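Workshop > Notebooks > Curndale bench > August

Monday, started 8:40

Groceries for the stocking layout came in Friday afternoon and sat in the hallway all weekend. Opened the carton this morning. Two kinds of pasta in it: the red spaghetti we had before, and a yellow one that Bláthnaid picked as the second product. Both are ordinary store packages. I checked every seam by running a thumb along it and found one red package with a pinhole near the end seal. Put that one aside for the lunch shelf with a strip of masking tape over the hole. The others are fine.

Weighed the whole carton before unpacking, as Colm asked. 2,883 g with the cardboard and the paper filler. After taking out the filler, the cardboard and the bad package it was 2,639 g. I don't know what he wants these for, but they are written on the lid too.

The small white stand

It still rocks a little. I had it upside down on the bench and measured all the legs, and they agree to within a millimeter, so I think the lower crossbar is pulling one side in. Loosened the bar, pressed the stand down on the flat plate, tightened again. Better, still not right. Cathal Kavanagh says leave it, it only has to carry spaghetti. I would prefer to make a new crossbar two or three millimeters longer and be done with it. Asked Ruairí if there is any white rod left from the Dadedel job. He will look on Wednesday.

The top is shorter than a spaghetti package, or at least short enough that you have to be careful. Laid straight and pushed back, the package stays put. Laid at an angle, the low end goes past the front edge and hangs there. It doesn't fall by itself. It does make the next one harder to put down neatly. I tried taping a low lip along the back to stop the packages sliding too far, and took it off again after a few tries, as the ends kept catching on it. Some tape glue is left on the top. Rubbed most of it off with alcohol.

Window side up for all the reds. We went back and forth on this last month and I am writing it down so we stop. With the window up you see the strands, and if one package has a lot of broken spaghetti you notice it right away. It also means the logo end goes to the back and the printed lower part comes to the front, the way it would face a customer.

Order of work

Reds on the stand first, yellows on the floor panel after that. We tried the other way around before lunch and kept having to reach over the yellows to straighten the reds. The full reset took me 15 minutes the first time, most of that because I kept nudging the stand. Faster later on, I stopped timing.

The yellow film is more slippery in the hand than the red. It also crackles. When you press on a yellow package the contents shift and it changes shape, so it doesn't sit down the same way twice. Smooth it flat with your palm before letting go. Bláthnaid wondered about letting some air out through a needle hole and covering it with clear tape. I said no for now. I want them as sold.

Crumbs

There is always some white debris on the gray panel by the end of a session. Part of it is pasta dust from packages that have been handled a lot, I think, and part is something else. Cathal Keane blames the foam from the Fitzgerald shipment, which went everywhere and is still turning up in drawers. Rolled a few bits between my fingers: one was hard and snapped, one squashed. So possibly both of us are right.

The fine grain in the panel holds on to small stuff. A dry cloth pushes it along the lines and leaves it. The soft brush works if you go with the grain and then use the hand vacuum at the end. Please don't use the damp sponge, pasta dust turns to paste and I spent a good part of last Thursday getting it out with a toothpick. Brush lives in the second drawer, handle to the left. Someone had it in with the Baller fittings.

Hooks

The black rack on the right rail is staying where it is. Colm wanted it moved to make space, but it isn't in the way of anything we do with pasta, and the utensils go back on it for the kitchen layout next week. I tightened both ends while I had the hex key out. One had come loose enough to turn by hand.

Wall panels

No change. Keogh says the black and white pattern gives her a headache after an hour, and I have some sympathy. If you are doing a long stretch of straightening packages, look up at the window now and then. A corner on the left panel was lifting last week and I pressed it back down. Check it before adding more tape.

Left to do

New crossbar for the stand, if there is rod.
Buy more of the red spaghetti, same size, from the same store.
Brush and vacuum the panel before the afternoon session, and again after.
Find the lid for the carton. It has my numbers on it.

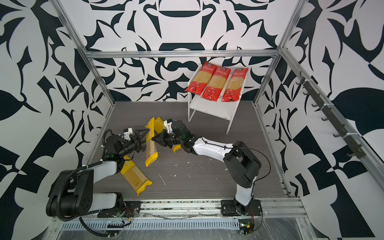 Colm has asked for a third product on the stand as well. I don't see where it would go until the crossbar is sorted out, so that waits until Ruairí has had his look for the rod.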